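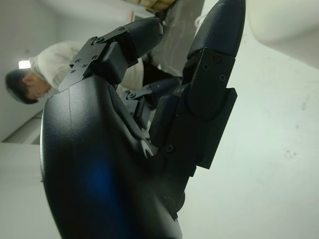 FOR IMMEDIATE RELEASE

Flisova launches Fludel, a bakery shelving line that goes together without tools

14 Apr 2024

Hi, I'm Huiling Dai, and I run the product side at Flisova. We make shelving and display fixtures for small food shops, and today I get to tell you that Fludel, our new line of bread and pastry shelving, is open for orders. I've been itching to send this out since March!

If you've ever worked in a bakery you know the shelves take a beating. Crumbs get into every corner, trays get shoved in at an angle, and somebody always wants the whole thing moved to the other wall the day before a holiday. Our older bakery rack, the Jistora, handled all of that pretty well, but it was heavy and it took two people and a socket wrench to put up. Shop owners kept telling us they loved it once it was standing and hated the afternoon it arrived. Fair enough.

So Fludel hooks together. The uprights have slots down both sides, the shelves drop into the slots, and a small locking tab holds each one in place. One person can put up a single bay in nearly 30 minutes, and that was me, with a coffee going cold next to me and the instructions upside down for part of it.

What you get in a standard bay:

Steel uprights with a powder-coated finish, in cream, charcoal or dark green
Slatted beech shelves that lift out for washing
Leveling feet for old floors (we have seen some floors)
A price rail along the front of every shelf
A crumb tray at the bottom that slides out from the front

The shelves can sit flat or tilt forward, whichever suits what you're selling. Flat is good for boxed cakes and tins. For loaves and rolls I'd go with the tilt, which lets people see the back row without reaching over the front one. Each shelf holds 45 pounds spread evenly, and please do spread it - a stack of sourdough at one end is still a stack of sourdough.

We also have a corner unit this time, called the Peng. It's a narrow tower that fits between 2 straight bays so you don't lose the corner to a potted plant. I fought for this one. Our first drawing had shelves so deep you needed a stepladder and long arms to get at the back, so we cut them down and rounded the front edge, and now it's my favorite piece in the range.

Fludel bays and the Peng corner unit are available now through our website and through our regular shop-fitting dealers. Orders ship flat in one carton per bay. If a shelf shows up scratched or a tab is missing, tell us within 30 days and we'll send out a new part at no charge. Jistora owners, don't worry, we're still making spare shelves and brackets for your racks, and the price rails from the new line clip right onto them.

Dealers who want color samples, or anybody planning a full shop layout, can write to the sales desk and we'll put a sample box in the mail. Send a rough sketch of your floor if you have one, even a bad one on the back of an order slip. I like looking at those.

Press contact: Huiling Dai, Flisova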